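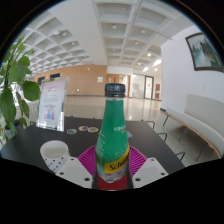 Surely "don't drop it" covers the lot, one reply to the September handout ran. It would, if bottles could read. Until then we have the Brurkholm house rules, all 172 of them, of which you need a handful by Saturday.

Module 3053: Grasping everyday objects
Session 2: Rules for hand-held grippers

Rule 4. Grip low and square. Both fingers should meet the object at the same height. A lopsided grip is a slow way of pouring.

Rule 5. Keep it upright. Fizzy drinks bear grudges.

Rule 6. Close until it holds, then stop. Students who have used the Vusier trainer tend to go on squeezing, as though the bottle owed them money.

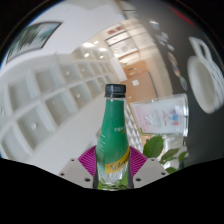 Rule 7 is the one everybody signs and then forgets: one object per grasp. The Tena checklist takes a whole page over it. Learn the rule and skim the page.

Rule 8. Let go only when the base is on the surface. Near the surface counts as a drop, and drops go in the log.

Rule 9. Open wide and back off in a straight line before turning.

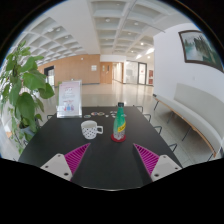

Fig. 3. Fingers apart, bottle upright on its coaster.

Reading for next time: Hosseinzadeh notes, section on release. Bring your own log sheet.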